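4. Layers, Prints and the Life of the Top Blanket

4.1 What people put on a bed in January

We came to this part of the study expecting a story about warmth. The questionnaire asked households in Brinmont and Flostside to list every textile on one bed of their choice, starting from the mattress and working up, and we assumed the lists would get longer as the bedrooms got colder. They did, a little. What thrilled us was everything else on the lists. People wrote in the margins. They told us which blanket had come from which aunt, which one the dog was allowed on, and which one went over the others "so the bed looks done." All 599 returned forms had the list filled in, and many of them spilled over onto the back of the page.

The forms make it plain that the top blanket is a different kind of object from the ones beneath it. Lower layers are described by what they do: warm, heavy, scratchy, too short. The top layer is described by how it looks, where it came from, and who picked it. Of the households that replied, 341 had a printed blanket or throw as the top layer, and leaves were the motif mentioned most often, ahead of checks, stripes and flowers. Brown and rust appear again and again in the color column, often with cream behind them. We had treated this column as filler when we drew up the form and nearly dropped it at the pilot stage. We are very glad we kept it.

Flostside homes reported more layers than Brinmont homes, as the older housing stock there would suggest. The gap sat almost entirely in the middle of the bed, in the sheets of fleece, cotton and wool that guests never see. The top layer was much the same in both places. A leaf print bought for a drafty row house on the Flostside waterfront could have been swapped with one from a newer Brinmont apartment and neither owner would have had much to complain about.

4.2 How a print becomes "the blanket"

After the forms were in, we visited 24 homes for longer conversations, held in the bedroom where possible and at the kitchen table where it was not. These visits were a delight. Ask someone about their furniture and they tend to give you the price; ask about a blanket and they will talk for an hour (one interview ended only when the tape did).

Three stages came up so often that we now use them as a rough guide to a blanket's career. In the first, it is new and kept flat. Owners fold it back at night, smooth it in the morning, and speak of it by its print: "the leaf one," "the brown one." In the second, it starts to travel. It goes to the couch for a sick child, to the car for a long drive, to the porch in fall. In the third it loses its print name altogether and is simply "the blanket," a promotion that seems to happen without anybody deciding on it. Several people could date the first stage almost to the day and had no idea when the third began.

The Skareck mill, which closed its printing hall well before our fieldwork, figures strongly in this part of the material. Older residents of both towns sort their bedding into Skareck and everything else, even when the label has long since washed away. They do it by hand feel, pinching the edge between finger and thumb, and they do it fast. We tried it ourselves with a pile of samples and were hopeless at it. A later paper will deal with the pinch test properly, including the way it is taught to grandchildren, for it deserves far more room than we can give it in this section.

Prints also do practical work. Interviewees praised busy patterns for hiding crumbs, pet hair and coffee, and they were frank about the limits of this. A large light area in the pattern was seen as a risk. Leaves were popular in part for the way they break up the ground color, so that a small mark has somewhere to hide. One household had turned down a plain cream blanket as a gift, politely, on these grounds, and had asked for the same thing with leaves on it.

4.3 Plain cloth on a patterned ground

A second finding took us by surprise and has become our favorite. Many homes with a printed top blanket also keep a plain textile on or near it — a shawl, a scarf, a throw for the feet, a towel folded for guests. On the forms these pieces were listed last, and often with a small apology, as if they did not really count as bedding. In the interviews they turned out to matter a great deal. People used them to mark a side of the bed, to cover a worn patch, or to bring one strong color into a room otherwise done in browns and creams.

Red was the color that interviewees had the most to say about. It was called cheerful, bossy, Christmassy and "awake." It was said to look best against a pattern with some red already in it, such as maroon or rust, and to look wrong on a cool floral. This squares nicely with what dyers' handbooks have long advised about sharing a tone between neighboring cloths, although none of the people we spoke to had learned it from a book. They had learned it by throwing things on beds and looking. The effect depends on light as well. A bright red goes very dark where a shadow falls across it, while a print with several mid-tones stays readable, and a couple of interviewees had moved lamps for this very reason.

We compared these remarks with the Pugh inventory, a handwritten household record kept by a Flostside family across two generations. It lists bedding room by room, and it is a wonderful document. The writers note every plain shawl and every patterned cover, with the places where each was kept, and they pair them far too consistently for chance. A plain piece is nearly always stored with the patterned piece it was used on. When the patterned one wore out, the plain one was moved to another room and given a new partner. Nothing in the inventory explains the habit, and the writers plainly felt no need to explain it.

The diaries point the same way. A small group of households kept notes on one bed for 40 days, writing down anything that was added, removed or turned over. The plain piece was the most mobile item in nearly all of them. It left the bed in the morning, came back at noon, spent an evening on a chair and was returned with the laundry. The printed blanket under it hardly moved. We had expected the reverse, having pictured the top blanket as the traveling item of the second stage described above, and we now think that the presence of a plain piece delays that stage. The printed blanket gets to stay home for longer when something else is doing the errands.

Figure 3. Plain red cloth on a plush blanket with a leaf print in brown, rust-orange, maroon and grey-blue. 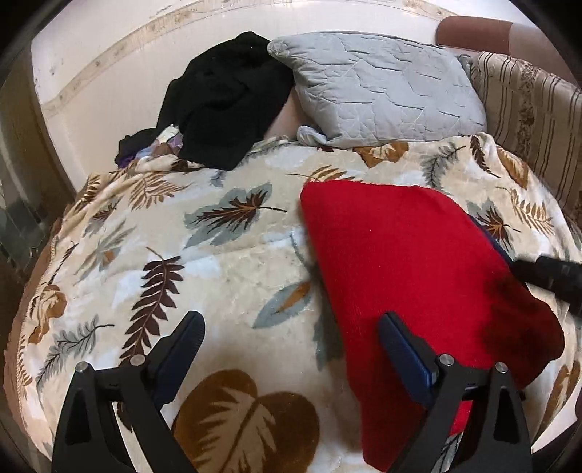

Why do households keep a worn printed blanket when they own a newer one?

Most of the people we interviewed kept the older blanket for its softness and for the family history attached to it, and they moved the newer one to a guest bed or a closet shelf.

The closet shelf deserves a word of its own. Newer blankets waiting there are rarely forgotten. Owners could tell us what was on the shelf without opening the door, and many had a plan for each piece: a child leaving for college, a cousin's visit, the day the current favorite finally gives out. Replacement, when it comes, is slow. The old blanket goes to the foot of the bed first, then to the couch, and often ends its days in the trunk of a car, where it is still called by its proper name.

4.4 Limits of the material

Both towns have cold winters and a shared history of textile work, and we would expect people elsewhere to talk about their bedding with less technical confidence. The forms were filled in during January, when beds are at their fullest. A summer round would show thinner stacks and perhaps a different top layer altogether; we would love to run one. The form also asked about a single bed per household, and the respondent chose which. Several told us cheerfully that they had picked the best-looking one. Guest beds and children's beds are thin in the results for that reason, and the diaries, which covered only main bedrooms, do little to fill the gap.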